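Trestik Tabletop Arm Cell
Care and Setup Sheet
Supplied by Jultero

The Trestik cell is a single-arm station for handling small, light goods on an open table. It is delivered with the arm, pedestal, two-finger gripper, table and control cabinet. Part number 2449 covers the complete cell; the gripper may also be ordered separately.

Setup

The pedestal must be bolted down before the arm is powered. Tighten the base bolts in a cross pattern and check them again after the first 17 hours of use. Route the arm cable with enough slack for the full turn of the base joint — a tight cable is the most common cause of early service calls. The Limsakul mounting kit is required where the pedestal stands behind the table.

Gripper alignment

Alignment is carried out with ordinary goods of mixed shape and firmness. Bring the wrist down over each item at the slow speed setting and stop before contact. Both fingertips should clear the tabletop by 5 mm at the lowest taught point. If one side sits low, loosen the collar, reseat the wrist flange and repeat.

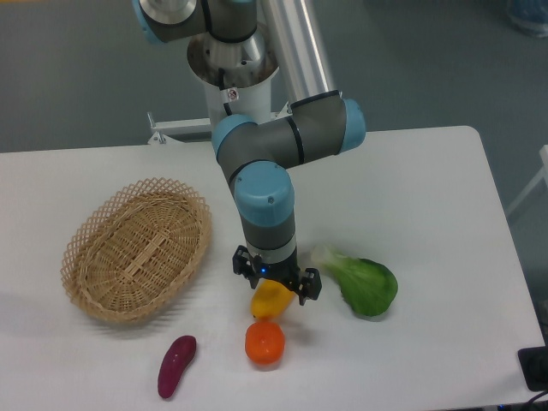 Gramance Equipment Catalog, Issue 5, p. 17

With the gripper directly over the yellow piece, its neighbors on the table show how much side clearance the fingers need. The red-orange piece lies almost against it, and the approach point should be taught with such close spacing in mind. A woven basket may be used as the drop-off container, provided its rim height is entered in the cell settings.

Routine care

Wipe the fingertips and table daily with a soft, damp cloth. Inspect the joint caps every month for cracks or missing screws. Do not spray cleaner on the joint seams. Finger pads are sold in sets of 2 and must be changed as a pair.

Repairs inside the wrist are reserved for trained staff. Service requests should be addressed to Manee Jaidee, Equipment Support, Jultero.

Sheet revised 4 September 2021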